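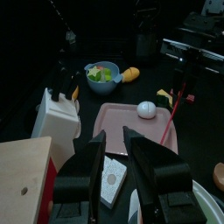 Pink tray on the worktable, Zallwood site.

Zallwood Community Meals
Progress report to the Drurkska Fund
Period covered: June through November
Prepared by Linnea Berge, program manager

1. Summary

We served 3544 lunches during the period, which puts us slightly ahead of the plan we sent with the application. The Zallwood site ran every week except for the closure in August, when the floor drain was replaced. The McIver Street site opened a month later than planned and is now running on its full schedule. Spending is within the approved budget, with one line over and one line under. We ask for one change to the budget, described in section 5.

2. Lunch service

Zallwood continues to serve a hot lunch with soup, a main dish and fruit. Attendance was lowest in July and picked up again once school started. Most guests are over 60, but we now see more parents with small children, mainly at the early sitting. We moved the early sitting to 11:30 to fit the bus from Belard, and the late sitting stays at 12:45.

McIver Street is smaller and has no full kitchen. Food is cooked at Zallwood, packed in insulated boxes and driven over. In the first weeks the soup arrived below our serving temperature and had to be reheated, which pushed lunch back. We changed the packing order so that soup goes in last, and bought lids that seal properly. Temperatures have been logged on arrival since then and have been in range.

The menu runs on a four-week cycle. The lentil bake was dropped after poor take-up and replaced with a chicken and rice dish. A vegetarian main is still available at both sites and has to be requested the day before at McIver Street.

3. Home delivery

The home delivery pilot started in September in the Belard area. It covers people who have been discharged from the hospital or who can't use the bus. Referrals come mainly from the district nurses. We have 2 drivers, both paid by the hour, and each does a single round. The route was redrawn once, after the bridge work on the county road made the original round too long.

The main difficulty has been cancellations on the morning of delivery. Meals are already portioned by then. We now phone each household the afternoon before, and the number of wasted meals has dropped. We will keep records on this through the winter and give figures in the final report.

4. Staff and training

Finlay Yule joined as kitchen lead in July. He took over ordering, the cleaning schedule and the allergen sheets. The allergen sheets had fallen behind at the start of the year and are now complete for every dish on the menu. All kitchen staff have renewed their food handling certificates.

The assistant cook position at McIver Street was advertised twice. The first round brought no suitable applicants. The second was filled in October at the same rate of pay, with the hours changed to finish before school pickup. In the meantime Zallwood staff covered the shifts, and this accounts for most of the overtime shown in the accounts.

5. Budget

Wages are over budget because of the overtime mentioned above. We expect the line to come back into balance by the end of the grant year now that the position is filled. Food costs are close to plan. Eggs and cooking oil cost more than we allowed for, but we saved on vegetables through a standing order with a grower outside Belard.

The equipment line is underspent. The dishwasher repair came in well below the quote, as the pump could be rebuilt and did not need to be replaced. We would like to move the unspent amount to transportation, where it would pay for winter tires and about 2 months of fuel for the delivery rounds. No change to the total grant is requested. The worksheet is attached as Appendix B.

6. Problems and delays

The late opening at McIver Street was caused by the fire inspection. The inspector asked for a second marked exit and a different door closer. The landlord paid for the door and we paid for the signs. The inspection was passed on the next visit.

The freezer at Zallwood failed once over a weekend and some stock was thrown out. The loss was under the insurance deductible. A temperature alarm has been fitted and calls the kitchen lead's phone.

7. Next period

Planned work from December on:

Continue both lunch sites on the present schedule.
Extend home delivery to the north side of Belard if referrals hold up.
Run the guest survey in January, on paper and in large print.
Get quotes for a replacement freezer.
Review the price of the suggested donation, unchanged for three years.

Attachments: Appendix A, monthly attendance by site. Appendix B, budget worksheet. Appendix C, sample menu.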